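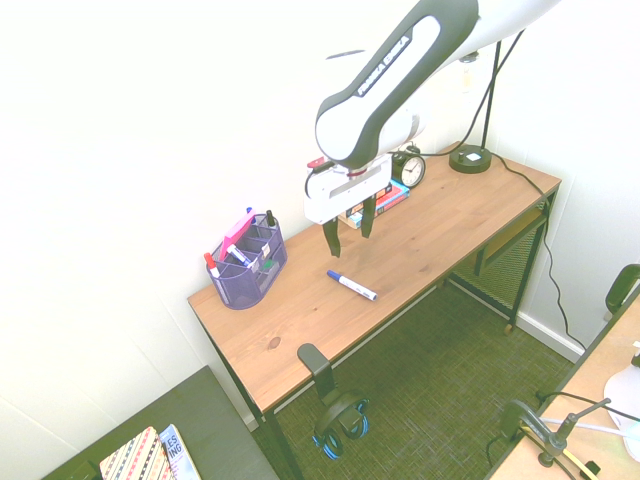 Software corner, May 24, 2022

Quick one from the manipulation side, writing this between builds so forgive the typing.

Big news first. Limura planner is merged. Main branch, finally. If you pulled before lunch, pull again, the first merge had the old joint limits file in it and the planner will happily refuse everything you ask for. My fault. Fixed now.

What changed, short version. The old stack planned the whole move in one go: approach, grasp, lift, carry, place. One long trajectory, one long wait, and if the perception node changed its mind halfway we threw the lot away and started over. New one plans in segments and keeps a spare for the next segment warm in the background. Planning wait before a pick was 9 seconds on the bench machine, now 4. Still not great. Most of what's left is collision checking against the desk clutter and I have ideas, see below.

Perception. Umum is on its third set of weights this month and it's the first set I like. Pens and markers were the sore spot, thin things, two possible ends, and the old weights flipped the cap end and the other end maybe one time in every handful. Matters a lot if the task is "put it back in the organizer" and you care which way up it goes. Ilse Schouten retrained with the orientation loss split out from the position loss and the flips mostly went away. Her notes are in the wiki under perception, read them, they're better then anything I'd write here.

Mesh is still a pain. Depth goes straight through the holes or bounces off the wire, depending on its mood, and the organizer comes back as a purple cloud with bites out of it. Current hack: fit a box, mark the box as solid for planning, then open the top for the place segment only. Ugly. Works well enough that I don't want to touch it before the demo. If anyone has a nicer way of doing thin wire structures please come find me.
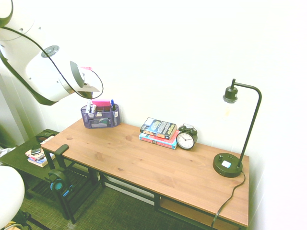
Clutter next, as promised. Right now every object on the desk goes into the collision world as a full mesh, at full resolution, every replan. Silly. The books do not need that many triangles. Neither does the clock, bells or no bells. Plan is primitives for anything we're not picking up: boxes for books, cylinder for the lamp base, capsule chain for the lamp neck. The bit I'm less sure of is cables. We ignore them at the moment, meaning the planner thinks the air next to the lamp is free when there's a cord in it. Interim fix is a keep-out volume drawn by hand over that end of the desk. Please don't delete it from the config, I know it looks like a leftover. It isn't.

Control. Small stuff. Gripper close command now waits for the width reading to settle before it reports done, so no more "grasp succeeded" with fingers still moving. The timeout is 8 seconds and you can change it in the yaml. Impedance gains for the place segment are lower than they were, if your task needs a firm push set your own, don't edit the defaults. Somebody edited the defaults in December and we lost two days on it.

Tooling. Boersma (the log viewer) can now scrub video and joint states on the same timeline. Long overdue. Keyboard shortcuts are in the readme. It chokes on logs over 40 minutes, known issue, split them first with the script in tools. Also it will not open anything recorded with the old message format, there's a converter, it's slow, get a coffee.

Wanted: reviewers for the segment handoff code. It's the part where one trajectory ends and the next takes over and it has to be smooth in velocity as well as position. I have read it so many times I can't see it any more. An afternoon of somebody's time. I'll owe you.

Also wanted, test cases. If you have a desk task that breaks the planner send me the log and one line on what you expected it to do. Not a paragraph, one line. "Should have gone over the books, went nowhere" is perfect.

Demo for the Ladstead people is still on. Config is frozen from now until they've gone, so merge requests that touch planning or perception will sit untill after. Docs and viewer fixes are fine, send those whenever.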